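November 18, 2021
By Heather Gunn
Filed under: Workshop & Storage / Cable Handling

Zaner moves cable stock to flat coils

Zaner has changed the way it stores and issues short cables at its Mowat building. Since July, power and signal leads under ten feet long have been wound in a flat figure-eight, with both ends brought together at one point, in place of the round hanks used before. The change covers 2,146 cables held in the main store and on the work floor.

The figure-eight wind is common in stage and broadcast work. Each half of the coil turns in the opposite direction to the other, so the twist put in by one loop is taken out by the next. A cable wound this way can be pulled from one end without kinking. A round coil wound over the hand in one direction keeps a full turn of twist for every loop, and the conductors and outer jacket take the load when the cable is pulled straight.

Zaner's stores office began looking at the question after a review of scrapped leads. The review listed 271 cables withdrawn over 12 months. Most had failed within a hand's width of the plug, where a tight wrap around the connector had bent the jacket past its limit. The new procedure does not allow any wrap around a plug. Ends are gathered and left free, and a tie goes on only if the cable is leaving the building.

Coiling is done at a covered table. The cover is a plain green sheet held to the tabletop with metal clips at the corners. It can be taken off and shaken out, and a dark cable is easy to see against it. Finished coils go down flat and are not hung on hooks. Hanging was dropped after a trial in which the top loop of each coil took a set within a few weeks.

Shelving was supplied by Wirkness. The units have shallow trays, one coil deep, with a label strip along the front edge. The first order was for 500 trays, and a second order will bring the total to 3,000 when the long-lead store is converted. Trays are sorted by connector type first and by length second. The stores office had started with length first and reversed the order in the third week. 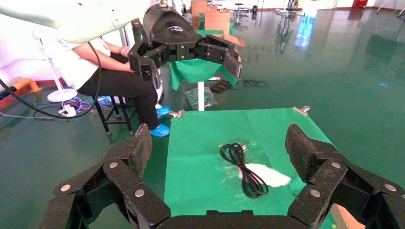
Heather Gunn

The work floor is the harder part of the job. A black cable wound in the new pattern sits on crumpled white material on one of the green-covered tables, its ends gathered. On the floor by a nearby stand there is another coiled black cord next to a clear bag, and purple and white wires lie in a tangle near a stool and the base of a white fan. Cables in use are outside the procedure, which applies only to stock and to leads set aside between jobs.

A separate rule for floor runs is in draft. It would set a maximum free length at each station and require any excess to be coiled flat and placed on a table or stand. Fixed runs would be routed along the wall. The draft also covers mixed bundles, which would have to be separated by type before coiling.

Training takes 20 minutes. Staff practice on a stiff lead and then on a soft one, as the two behave differently at the crossing point. Stiff leads need a wider loop, and the procedure gives a minimum width for each jacket size.

The Elley site will adopt the same method once its shelving is in place. Long cables on drums are not affected at either site.

Related items
Elley store to close two days for shelving work
Wirkness adds shallow tray to storage line
Choosing a tie: hook-and-loop, cord or none
Mowat building: new labels for connector types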